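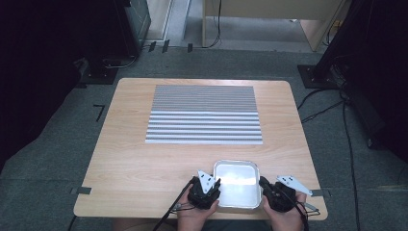 Is the Kudholm table worth it for a small family kitchen?
For us it has been, mostly for the rounded corners and the easy cleaning, though the legs took some patience.

I bought the Kudholm in February after my neighbor Mieke Bosman let me eat lunch at hers one too many times - I think I spent more of that lunch petting the tabletop than talking! It cost me 106 dollars secondhand with the bolts in a sandwich bag, and putting it together took a whole evening and five trips to the junk drawer. A plain striped mat looks lovely on wood this light, and little foil-rimmed trays are my lazy way of serving snacks on it.

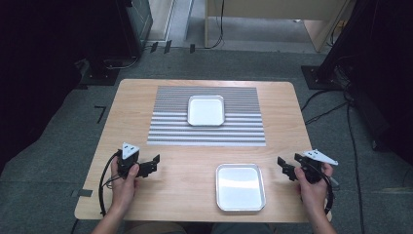 Living with it

My daughters do homework, glitter and pancakes on it, and a damp cloth takes care of nearly everything. Syrup wants warm water. It does wobble a little if you lean on one end, so I tighten the bolts every month or so, and I wish the Kudholm people had put in a longer wrench. I'd still buy it again, and my sister Jeanine is already hinting that she'd like mine.
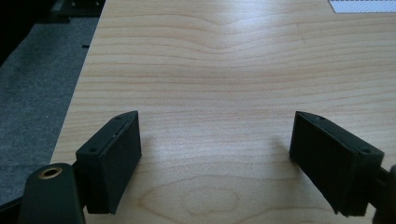 The tabletop up close, with its wavy grain and a small oval figure like a knot.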